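Basic Kitchen Skills - Session 4 handout
Stocks and broths
Instructor: Yeshi Araya

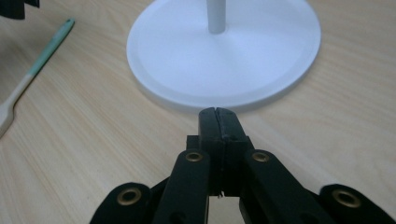 What we cover in this session

The difference between stock and broth, when to salt, and how to cool and store a large batch.

Terms

Stock: made mostly from bones, simmered long, left unsalted. It sets to a jelly in the fridge if enough collagen has come out.
Broth: made with meat or vegetables, shorter cooking, seasoned so it can be eaten as is.

Basic chicken stock

3000 g cold water
12 peppercorns
Bones from two roast chickens
One onion, one carrot, one celery stalk
One bay leaf

Start the bones in cold water and bring up slowly. Skim, then add everything else. Keep it at a bare simmer for four hours - a rolling boil makes it cloudy. Strain and discard the solids.

Cooling

Divide into shallow containers and set them in ice water. Stir now and then. Refrigerate as soon as it is cool. Use within three days or freeze.

For next session

Read the notes on roux. Belmiro Prata will teach that one, so send him your questions about flour and butter ratios.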